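Notebook, count desk and results sheet

January 1, 2020

New year, new page, same kettle. I said I'd write up the Gimside rehearsal while I still remembered what we did, so here goes, in no particular order (sorry to whoever has to read my notes in May).

Gimside is the one we've been dreading a bit. It's the council by-election with the two-part ballot: pick your councillor on the top half, then say yes or no to the boundary question on the bottom half. One sheet of paper, two separate results, and the people who want them want both at once. Our job is only the results sheet, meaning the thing that takes numbers from the counting tables and turns them into the running totals that go up on the wall and out to the papers. We don't touch a ballot and we don't want to!

For the rehearsal I made up a full set of returns, 1,154 papers in all, spread over the tables unevenly on purpose. The Skesero ward gets a huge pile and the one by the harbour hardly any, much as it went last time. Then I fed them in table by table as if it were the real night.

First go was a mess. The top half added up fine. The bottom half came out 40 short, and I spent far too long hunting for a typing slip. It was the spoilt papers. If somebody makes a hash of the councillor vote but ticks the boundary question properly, the paper is spoilt on top and perfectly good underneath, and our sheet was throwing out the whole thing. That's old code from when there was only ever one question on the paper. I've split it, so each half now has its own spoilt column. Ran it again and got 1,154 on both halves once spoilt papers are included. Lovely.

Second thing, the percentages. We've always shown share of valid votes, but on the referendum side they want share of papers cast as well, and turnout next to it. I've put turnout in its own box, well away from the yes and no bars, and made it grey. If you put 60 per cent turnout beside a yes bar, half the room will read it as 60 per cent yes, and then it's in a headline. I'd do it myself at one in the morning.

Third, and I'm still cross about this, the Favix import. Favix sends the table returns through as a plain text file, and if a table sends a correction it just sends the whole line again with no flag on it. We were adding the two lines together. So any table that corrected itself got counted twice, quietly, with no warning. I've changed it so a later line from the same table replaces the earlier one, and the old line goes into a log where we can read it. Tested with 10 corrections in a row on the same table and it held up. What I haven't tested is a correction arriving before the original, which sounds daft, but the harbour ward has terrible signal and I wouldn't put it past them.

Wall display: tried the bigger type. Much better from the back, but "Boundary question: should the parish be divided?" now runs to three lines and shoves the bars down. I might just put "Boundary" and leave the full wording underneath in small letters. Need to check whether we're allowed to shorten it, as the wording was argued over for months and people are touchy about it.
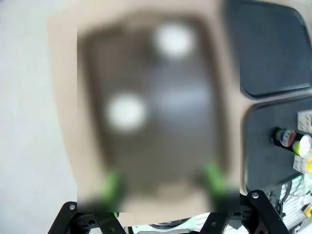 Screw

Back after lunch. Went through the "when do we call it" rule again and I think we should stop calling it altogether. The old rule put a little tick by the leader when the lead was bigger than the papers left to count. Fine for a councillor race with a clear number of papers outstanding. With postal votes being opened in the same hall, though, the number left to count keeps moving, and in my third run the tick came on, went off and came back on again. Imagine that on the wall with the candidates stood there. I've taken it out for now. The returning officer can do the declaring, and we'll put up "all tables in" when all the tables are in.

Still to do:
Correction before original (see above, harbour signal)
Ask about the short wording
Print a paper copy of the table form with both spoilt columns on it
Check the papers' feed shows the same rounding as the wall, it was out by a tenth on the no side
Find out if a recount on the top half means a recount on the bottom. I assumed no, but I've got nothing in writing

Oh, and the clock on the display machine is still on summer time. Changed it by hand, but it went back when I restarted, so I'll have another look tomorrow.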